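Boltless shelving
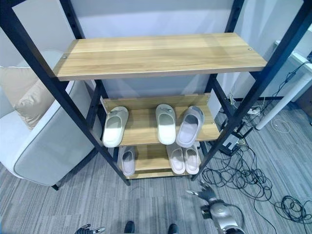

Boltless shelving is a form of storage furniture in which the shelves rest on beams that slot into upright posts. It is used in homes, shops, offices and warehouses, and is usually sold flat for assembly by the buyer.

History

Early steel shelving was joined with nuts and bolts, and moving a single shelf could take two people most of a morning. Makers began to replace the bolts with rivets and keyhole slots in the twentieth century. The Prendard system, designed by Poppy Hartley, offered posts in two heights and was widely fitted in school stockrooms. Lorente later brought out a lighter range for the home.

Construction

A basic unit has four posts. Beams run between them and carry boards of steel, timber or chipboard. Shelf heights on the Prendard posts can be changed in steps of 40 mm. The tallest domestic units made by Lorente have 12 shelf positions.

Loading

Makers state a limit for each shelf, on the basis that the weight is spread evenly. Heavier goods are kept low down, and tall units are fixed to a wall.

See also

Pallet racking
Bookcase
Larder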